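5.2 Snagged cables and the late stop

We had hoped to write this section about folding quality alone, but a good part of our time at the Jetcombe site went on a fault that had very little to do with cloth, and we think it is worth setting down at some length for anyone who runs a similar arm. Over 1,386 folding attempts with the Budia controller, the arm stopped late on 8 of them - that is to say, it went on pressing towards the table after the force limit had been passed. Nobody was hurt and no garment was torn, but a late stop is still a late stop, and we were not happy to carry on without knowing the cause.

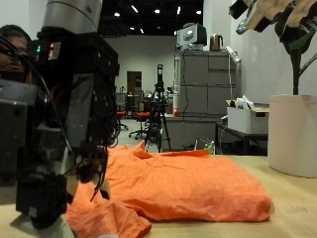

Figure 7. The arm at work on an orange garment, with the gripper touching the cloth and its cables hanging alongside.

Our first thought was the force threshold, and we spent rather longer on it than we should have. It was Elvira Cusi who went patiently back through the logs and noticed that every late stop came after a wide turn of the wrist, when the hanging cables were pulled tight and the force signal dropped out for up to 500 ms. The controller, finding no fresh reading, simply held on to the last good one and took it that all was well.

We made two changes, which are described more fully in the Fostunden report. The cables were given more slack and clipped higher up, and the controller now halts the arm as soon as a reading goes stale. We have seen no late stops since then, though the runs have been fewer and the turns gentler, so we would ask the reader to treat this as encouraging and no more than that.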